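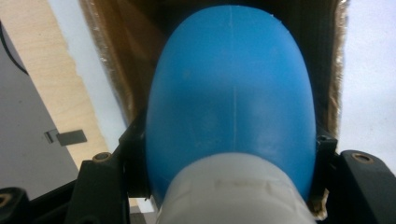 Chapter 7
When the Grip Gives Way

Most of us learn to pick things up before we learn to talk, and by the time we are old enough to read a textbook we have quite forgotten that there was ever anything to learn. You reach for a bottle in the bathroom cabinet, your fingers close, they feel the plastic start to slide, they squeeze a little harder, and all the while you are thinking about what to have for supper. A gripper has none of this to fall back on. Whatever it knows about the bottle, somebody had to tell it, and this chapter is mostly about the occasions on which that somebody (very often a perfectly sensible person, working carefully) told it something that was nearly right.

Let us begin with a story, as we did in Chapter 6. It comes from the packing hall at Corevport, where a firm called Neltix had put in a small robot cell to lift rounded plastic containers off a belt and set them down in trays. The containers were smooth, wider in the body than at the neck, and came from two different moulding shops. One November, at twenty to five in the morning, the arm picked up a container, swung it towards the tray and let it go halfway across. It flew over the low front guard and landed in the walkway, where Dwayne Tillman was bending down to tie his bootlace. It missed him by the width of a hand, he said afterwards, and then he went and sat in the canteen for a while, as I think any of us would have done.

The first thing everyone looked at was the squeeze. The gripper had been set to close with a force of 32 newtons, and the log showed that it had done exactly that. The second thing was the container, which was picked up, wiped, weighed and found to be ordinary. The arm had run 471 cycles since the start of the shift without a complaint of any kind. On paper, then, there was no fault at all, and for the better part of a morning the report very nearly said so.

What had changed was the place where the fingers met the plastic. A belt guide had been knocked a little to one side during cleaning, and the containers were arriving slightly further along than they used to. The fingers, which ought to have closed on the straight part of the neck, were closing just on the shoulder, where the surface begins to curve away. Press on a slope and some of your push goes into holding the thing, while the rest goes into sliding it out of your grasp — you can try this quite safely with a wet bar of soap. At low speed the grip still held. At 300 millimetres a second, with the extra tug of the turn, it held nearly every time.

I dwell on that "nearly" because it is where so much of the trouble in this subject lives. A grip that fails at once is a nuisance, and someone mends it before lunch. A grip that fails one time in several hundred gets trusted, and people begin to walk past it and tie their bootlaces beside it.

There was a second matter too, and you may have spotted it already. The guard was low at the front because the people who planned the cell had thought about hands reaching in. They had not thought about things flying out. When we come to risk assessment in Section 7.4 you will find that a dropped or thrown workpiece has its own line on the form, and I hope you will think of Mr Tillman when you fill it in.

In the sections that follow we shall look first at friction and at the shape of the surfaces being held, with some gentle arithmetic (there is nothing here harder than what you met in Chapter 3). We then turn to the ways a gripper can find out that it is losing hold, and to what it ought to do in the short time it has left. After that come guards, speeds and safe stopping, including the awkward question of what should happen to the load when the power or the air goes off.

Before you start you will need:
a spring balance or a kitchen scale
an empty plastic bottle with a rounded shoulder
a pair of kitchen tongs
your notes on forces from Chapter 3

Activity 7.1
Hold the bottle upright by the neck with the tongs, over a table, and squeeze only as hard as you must to stop it falling. Now do the same on the shoulder. Write down what you notice about the effort in your hand, and about which way the bottle tries to move when you swing it gently from side to side. Keep your notes, as we shall want them again at the end of Section 7.2.

7.1 Friction, and why the shape of a thing matters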